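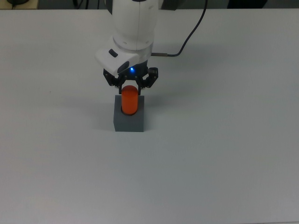
Figure 1. Gripper at the orange test cylinder and gray socket block.

Home Projects Reports Workshop Rules Contact

Last updated 7/19/24

Peg Placement with a Shared Arm: Final Project Report
Nivorwood Community Workshop, Student Build Program

1. Purpose

The project set out to make a robot arm place a cylindrical peg into a block with a round hole and remove it again without help from the operator. The work was carried out in the shared workshop at Nivorwood, where the arm is available to student teams by booking. The arm and gripper were already in service when the project began. The team was responsible for the test parts, the fingertip pads, the motion program and the test procedure.

The task is a small version of a common assembly step. It was chosen because it can be set up on one table within a normal booking and put away afterward, and because success or failure can be judged by eye.

2. Requirements

The program agreed to the following requirements in January:

The arm shall pick up the peg, insert it in the block and release it.
The arm shall remove the peg and return it to its starting place.
The block shall not be clamped or glued to the table.
One full cycle shall take no more than 90 seconds.
The setup shall be removable from the table at the end of each booking.

The third requirement caused the most difficulty. An unclamped block will slide if the peg meets the rim of the hole, and once it has slid, every stored position is wrong. The team asked for permission to use double-sided tape. The request was refused on the ground that other users need a clean table surface, and the requirement was kept as written.

3. Equipment and Parts

3.1 Arm and gripper

The arm is white and carries a black multi-fingered gripper below the wrist. The gripper has a small blue light on its underside, directly over the fingertip pads. A thin black cable connects to the side of the wrist by a metal plug. Early in the project the cable was allowed to hang freely, and on wide turns it pulled tight before the arm had reached its position. The team now leaves a long loop of slack and limits wrist rotation in the program.

3.2 Peg and block

The peg is an orange cylinder with a rounded top. The block is gray and stands slightly taller than it is wide. The hole was made wider than the peg so that a narrow gap remains all around. Two earlier blocks were made with a tighter fit. Both were abandoned after the peg jammed partway down and the arm lifted the peg and the block together.

The colors were selected for contrast against the white tabletop, in case a camera-based method was adopted later. No camera guidance is used in the version reported here.

3.3 Software

Motions are written in Ikov, the scripting package installed on the workshop computer. Waypoints are taught by hand and stored in a plain text file. A short program reads the file, moves the arm through the points in order and opens or closes the gripper at the marked steps. The Zamen logging tool records the gripper position at the end of each step. The team had planned to use the Oei path planner as well, but the version on the workshop computer did not support the gripper and the plan was dropped in the second month.

4. Method

The cycle is divided into 8 steps: approach the peg, close, lift, move above the block, lower, open, retreat, and return for removal. Removal uses the same points in reverse order.

The lowering step was written separately from the others. The arm stops above the hole, waits for vibration to settle and then descends at reduced speed. At the planned depth the gripper opens only far enough to clear the peg. An early version opened the gripper fully, and the fingers struck the table side of the block on the way up. The shorter opening corrected this without any change to the hardware.

For removal, the pads close on the upper part of the peg. The rounded top gives the pads little to hold, so the closing height had to be set with care. If the height was too great, the pads slid off as the arm rose. If it was too low, the pads met the block before they met the peg. The height now in use was found by trial and is stored as a single value at the head of the program, where the next team can change it.

Block position was set with a paper template laid on the table. The template was removed before each run to keep it clear of the fingers.

5. Results

The final version was run 19 times in one booking, with the block reset against the template before each run. All but two runs completed both insertion and removal. In one failed run, the peg touched the rim on the way down and the block moved. In the other, the pads closed too high during removal and the peg stayed in the hole. The operator stopped the arm by hand in the first case. The second ended without contact of any kind, and the program went on to place a peg it was not holding.

Every completed cycle met the time requirement. The slowest was recorded after the settling pause had been lengthened and the old value had not been restored, an error in the team's own notes that was discovered the following week.

6. Discussion

The results show that stored positions are sufficient for this task when the block is placed accurately. They do not show that the system can find a block that has been moved. A block placed even slightly off the template was not tested in the final booking, although informal trials earlier in the project suggested that the peg would then land on the rim.

The second failed run points to a gap in the program. The Zamen log contained the information needed to detect an empty gripper, because the fingers had closed farther than they do on the peg. The program did not read the log while running. A check at this point would be simple to add and should be the first change made.

The wider hole made the task easier than originally proposed. The team considers the change acceptable under the written requirements, which do not state a fit, but it should be kept in mind when this report is compared with earlier ones in the program.

7. Recommendations

Add a grip check after each closing step and stop the cycle if it fails.
Repeat the test with the block offset from the template by known amounts.
Make a new block with a beveled rim before attempting a tighter hole.
Store the paper template flat. The first one curled and had to be redrawn.

8. Materials Left with the Workshop

The peg, the current block, the template and the two rejected blocks are in the student storage drawer. The waypoint file and program are in the project folder on the workshop computer, with the closing height noted in the first line. Spare fingertip pads are in the same drawer and should be replaced in pairs.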